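The Turning-Down Statement

Submitted to the management of the Tunov Hotel, Faltevbridge, by the Supervisor of Rooms, in answer to the request made in January

1. Scope

The management has asked for a written statement on the introduction of the Brabec machine to the work of the upper floors, with particular regard to its effect on staff. I have held the post of Supervisor of Rooms throughout. The management asked that the statement be confined to facts. I have kept to this where I was able.

2. The practice room

The machine was delivered in crates in the autumn and assembled in a part of the building formerly used for the storage of conference chairs. A bed was made up for it there. The engineers required garments of the kind that guests leave behind them, and the linen room was asked to supply these. A teal one and a black one were sent down, both from the unclaimed shelf, and both were entered in the book as on loan.

The first task was the clearing of the bed. The attendants do this before anything else, and most of them do it without looking. One hand goes to the garment and the other is already at the pillow. It was explained to me that the machine must first find the garment, then decide where the garment may be held, and then close upon it. 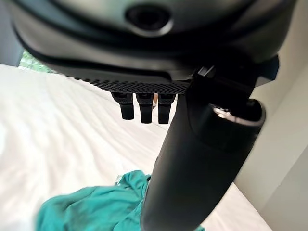

Gripper housing and arm above white fabric, with the teal cloth lying beyond.

The engineers set a target of 3,000 lifts before the machine could be considered for the guest floors. Every attempt was recorded, including those in which it took hold of the duvet. I was invited to attend on the first afternoon and found it slow. I said so, and my remark was recorded as well.

3. Attendance of staff

Attendants were released from the floors, one at a time, to advise. There had been some unwillingness. The senior attendant, who has been with the hotel longer than I have, asked whether she was being sent to teach the machine or to be compared with it. I put the question to the management in writing and was told that it was a matter of phrasing.

She attended nevertheless. In her first hour she told the engineers that they were placing the garments wrongly. They had been setting them down in the middle of the bed, well spread. Guests do not do this. Guests drop a thing where they have taken it off, near the edge, and it keeps the shape of having been dropped. 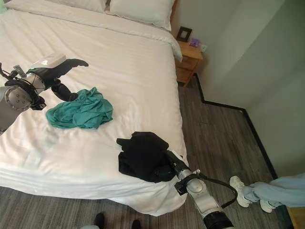 She then asked why both arms should not work at once, as hers did. The engineers conferred at some length. By the following week the arrangement of the work had been altered on her advice, and the change appears in their papers under the heading of bimanual strategy. Her name does not appear. I requested a correction and have requested it again.

I should also record that she began going down to the practice room in her own meal break, for which no payment was claimed. When I asked her the purpose of these visits she said that the thing was gripping too hard and would have the buttons off somebody's shirt. She had shown the engineers how to gather cloth from beneath, with the fingers nearly closed. She gave the demonstration several times, and on the last occasion, she reported, the machine's hand was held still beside hers while she did it — she could not say by whom.

The count stood at 3,532 when the engineers closed their book. Of the final 100 lifts, 5 were marked as unsatisfactory. The senior attendant, who had kept her own tally on the back of a laundry slip, disagreed with one of these and considered that it ought to have passed.
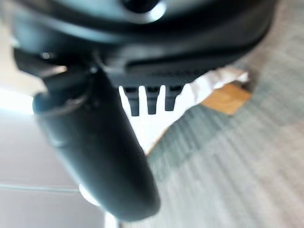 4. Changes to duties

Under the new arrangement the machine clears the bed and the attendant makes it. The management's circular describes this as relief from repetitive work. I have asked the attendants for their views and set them down as given.

One is glad of it, having a bad shoulder. One finds that she waits in the doorway and dislikes being seen to wait. A third, on the night rota, told me that she used to know something of a guest from what was on the bed: whether a person had slept, whether a child had been ill, whether it would be kind to leave extra towels. The clothes are now folded over the chair before she comes in. She leaves extra towels for everybody, and I have been asked by the laundry to explain the increase. 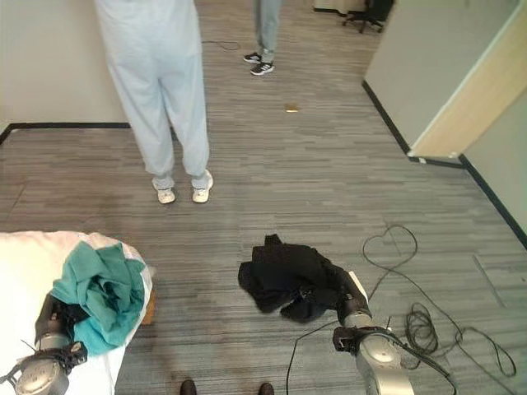 Practice room: one gripper on the teal cloth, the other holding the black garment.

5. Staffing

Two posts on the upper floors will not be filled when they fall vacant. The first has fallen vacant already. The senior attendant gave notice in the spring and has gone to her sister's at Nernport, where I understand there is a small guest house with no lift. The management has asked whether her departure was connected with the machine. She gave her reason as the stairs, and I have entered it as the stairs.

6. Items outstanding

The two garments remain on loan. The teal one has been asked for by the engineers, who say that the machine is accustomed to it. The linen room wishes to know whether it should be struck from the book. I have told them to leave the entry open until I have an answer regarding the correction in section 3.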